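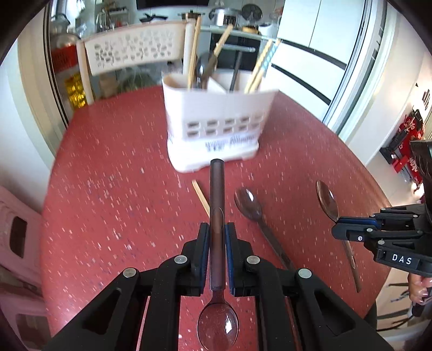 Why did so many of the spoons slip once they had been picked up? For the most part the jaws met the handle at its narrowest point, where the pads had very little to press on, and a small turn of the wrist was enough to let it roll.

Figure 1. Gripping a plastic spoon by its handle at the cutlery table.

We had rather hoped, Morais and I, that slips would be rare, and it was humbling to go through all 2,357 attempts and find the same fault in 6 of every 30 – mostly with the thinner handles.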